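Speaker notes, "Two hands, one table: what our planner does between the camera and the fingers"
Jadero tooling meetup, November 22, 2022

Slide 1. Say hello, thank the organizers, and give people a minute to settle, because the coffee is at the far end of the building and they always trickle in. Mention that I work on the planning side of Timum, so if anybody came hoping to hear about motors, I'm happy to chat at the break but I'm going to be a disappointment up here!

Slide 2. Start with the small part on the table. Picking up one little metal fitting sounds like nothing, and I thought so too when I started (I told my manager it was a week of work, bless me). Talk through the two hands sharing the same bit of wood, and how each arm's plan has to treat the other arm as an obstacle that moves. 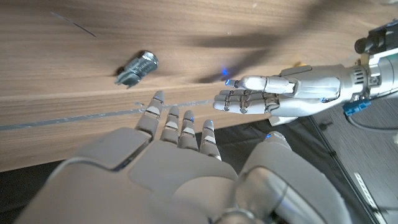 Gough wrote in after the dry run that we should simply lock one arm while the other one plans, and that everything else is showing off. I have a lot of sympathy for that, and please do say so, warmly. Locking is what we shipped first. It was safe and it was dreadfully slow, and the second arm spent most of its day waiting.

Slide 3. The reservation trick. Each arm books a slice of space for the next 12 steps and hands it back as it goes. Don't rush this one. Last time I galloped through it and had to go back. Show the log viewer, scroll to line 183, and let them find the clash for themselves before pointing at it.

Slide 4. Wrist view versus overhead view. The wrist camera sees the fingers very well and the table only in pieces, so we mask the hand out of each image using the joint angles, and then ask the detector about whatever is left. Say a kind word for Pavemance here, the little replay tool that lets us run the same recording through two versions of the mask. I'd be lost without it.

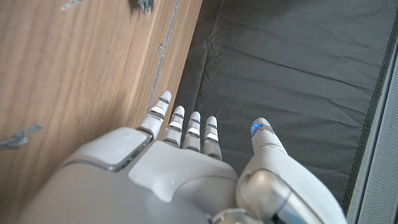

How often does the planner have to start over? Most of our replans come from the mask being a few pixels off at the fingertips, and over the last batch of around 1000 replays that was the first thing we fixed.

Slide 5. Calibration, and keep it short, even though I love it. Joint offsets get checked at startup and again after lunch. Leave the plot up while people ask questions, and if the clicker sticks, the spare is in my coat pocket.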